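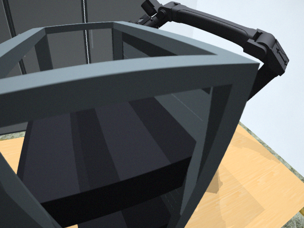 Hello and welcome to our spring gallery! I finally sat down on May 13, 2026 and sorted through the folder, and what I found was mostly cabinet. Shelves, corners, more shelves. If you came to our open evening in March you'll know the task already, but for everyone else: we're a student robotics club, and this year we've been teaching a simulated arm to work around an open-frame cabinet without clouting it. All of it happens on the computer so far, so the only things that get bruised are our feelings (and the fan in my poor laptop).

The simulator is a little thing we call Werkell. It began as somebody's coursework and has been growing extra menus ever since. I love it, even when it forgets my settings.

Between us we've logged 1,106 runs since the start of the year. I've kept my favourites and left out the ones with the arm folded up like a deckchair.

Coming in over the top is the approach I like best. The arm curves across the back and the gripper hangs above the far side of the rim, and there's quite a lot of dark shelf down inside to think about. We argued for ages about whether to come in from the side instead, and I still say over the top is easier to learn on!

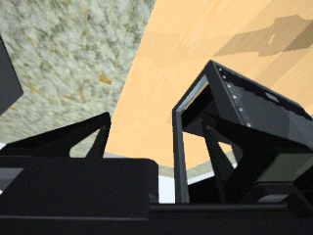
Moltport Student Robotics Club – Simulation Team
Looking out past the two fingers. I do like this view, you get the wood grain and the blotchy stone pattern and then that dark frame on the right, tipped at an angle, with a row of little whitish dots down the edge of its side panel. One finger's tip is inside the outline of the frame from here, and judging depth from a view like this is the bit that new members find hardest. My tip is to look at the other view as well before you touch anything. Shadows help too, once you've got your eye in.

Next up is the Nostier Cup, our friendly with the other student clubs, and nine of us have put our names down. The practice list has 144 starting positions on it and we've got through 97, so there's plenty left if you fancy having a go. You don't need to have written any code before, I certainly hadn't! Bring a laptop if you've got one, and a mouse, please, because trackpads and camera controls do not get on.

More pictures when I've sorted the next folder.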